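Dustel 壁パネル 縦目ライトグレー
取扱い:Rukent 資材ページ
製造:Jultine
カテゴリ:内装・作業場まわり > 壁面材 > 後貼りパネル

在庫あり。ただし次回入荷は8月予定、まとまった枚数の方はお早めに。

作業台の後ろの壁、汚れてませんか。貼るだけのパネルです。淡いグレー、細い縦目入り。白ほどまぶしくなく、濃いグレーほど部屋が暗くならない。作業場、台所の脇、模様替え中の小部屋、撮影用の背景など、いろいろ使われてます。

仕様
幅:400mm
厚み:4mm
長さ:ご注文時に指定(詳しくはカット欄)
表面:縦方向の細目、つや控えめ
裏面:無地、接着用の下処理ずみ
色:ライトグレー、ウォームグレーの2色
使用場所:屋内のみ
小口材:別売、Takács の見切り材が合います

色について
ライトグレーは銀っぽく見えたり、白っぽく見えたりします。照明しだい。真上からの光だと目が立って見え、横から当たると目の影が少し出ます。昼と夜でも印象違います。画面の色で決めずに、先にサンプル取ってください。ほんとに。返品理由でいちばん多いのが「思った色と違う」です。

ウォームグレーはベージュ寄り。木の机に合わせるならこちらのほうがなじむかも。スチールの棚や黒い金物が多い部屋ならライトグレーを選ばれる方が多めです。混ぜ貼りはおすすめしません、隣に並べると差がはっきり出ます。

サンプル
1枚225円、送料込み。手のひらにのる大きさ。裏に色名のシールつき。本注文のときに備考欄へ「サンプル済」と書いてもらえれば、同じロットがあるか倉庫で確認します。ロット違いでほぼ同色ですが、並べて貼るなら必ず同ロットで。追加注文の方も前回の注文番号を書いてくだださい。

目の方向
縦目です。横に寝かせて貼ることもできますが、天井が低く見えます。あと横にするとホコリが目に乗りやすい。貼る前に全部並べて、目の向きをそろえて、裏に鉛筆で矢印。これをやっておくと楽です。途中で向きがわからなくなった、という問合せがけっこう来ます。

カット
長さ方向はこちらで切ってから出荷。カット代は商品代に含みます。幅方向の加工はやってません。現場で切る場合はカッターで表から筋を入れ、何度かなぞってから折る。一回で切ろうとすると端が欠けます。刃は新しいものを。コンセントまわりの穴は、型紙を作って裏から写すと失敗が少ないです。左右が反転するので注意。

寸法は壁を上、中、下で測って、いちばん短い値で注文してください。古い建物はまっすぐに見えても下がすぼまってることがあります。カット後の寸法変更、キャンセルは不可です。

下地
平らで、乾いていて、粉をふいていない壁。石こうボード、合板、塗装壁はそのままで可。壁紙の上は浮きがあるところだけはがしてから。砂壁、土壁は不可、直接はつきません。凸凹の大きいモルタルも先に下地調整を。油がとんでいる壁は中性洗剤で拭いて、水拭き、よく乾かす。

貼りかた
接着剤と両面テープの併用が基本。テープは仮止め、接着剤が本止めの役目です。
基準の線を一本引く。部屋の角はあてにしない。
最初の一枚をこの線に合わせる。ここがずれると全部ずれます。
パネルどうしは軽くつける程度。押し込まない。
貼ったらやわらかい布で中央から外へなでる。
はみ出た接着剤はすぐ拭く。固まると目に入って取れません。
翌日まで物を立てかけない。

壁に棚受けやブラケットを付ける場合はパネルではなく下地の柱に効かせてください。パネル自体に荷重はもちません。先に金物の位置を決めて、柱の場所に印、それから貼るのが早いです。貼ったあとで柱を探すのは面倒です。金物は黒がよく合う、というお声をもらってます。好みですが。

お手入れ
ふだんは乾いた布か、やわらかいブラシで上から下へ。目に沿って動かします。手あかは固く絞った布で。メラミンスポンジは使わないでください、そこだけ光ります。シンナー、漂白剤も不可。鉛筆の線は消しゴムで軽く。油性ペンは、残念ですが落ちません。

貼り替え
枚ごとに外せます。ただ、はがすときに下地の表面も持っていかれることがあるので、賃貸の方は直貼りせずに薄い合板に貼ってから立てる方法で。立てる側は転倒防止を忘れずに。

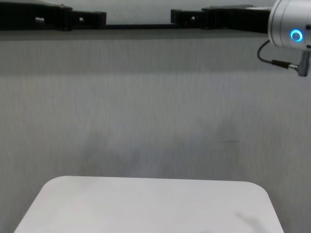
キッチンのコンロの横にも貼れますか?
コンロの真横と真裏には使えません。表面が熱で変色します。火から離れた壁、たとえば調理台の反対側や食器棚の脇なら問題なく使えます。

納期・送料
在庫品はご注文から4営業日で出荷。カット指定ありも同じです。長尺は個人宅に届けられない地域があります、その場合は営業所止め。カートに住所を入れると出ます。午前11時までの注文は当日受付の扱いになります。

到着したら
箱の角がつぶれていないか、配達の方がいるうちに見てください。中は平らなところに寝かせて保管。立てかけたまま置くと反りぐせがつきます。貼る部屋に前の晩から入れておくとなじみます。

欠け、割れがあれば写真を添えてご連絡を。注文番号も忘れずに。貼ったあとの交換は受けられません。

いっしょに買われているもの
Takács 見切り材 コの字(端部用)
Takács 見切り材 出隅
Jultine 内装用接着剤 カートリッジ
Jultine 仮止めテープ
Dustel 補修スティック ライトグレー用

補修スティックは小さな欠けを目立たなくするだけのものです。深い傷は埋まりません。ウォームグレー用は欠品中、再入荷みてい。

まとめ買いの見積りは問合せフォームから。壁の幅と高さ、色、届け先の都道府県を書いてもらえれば枚数はこちらで出します。図面なくても大丈夫、手書きのメモの写真でOKです。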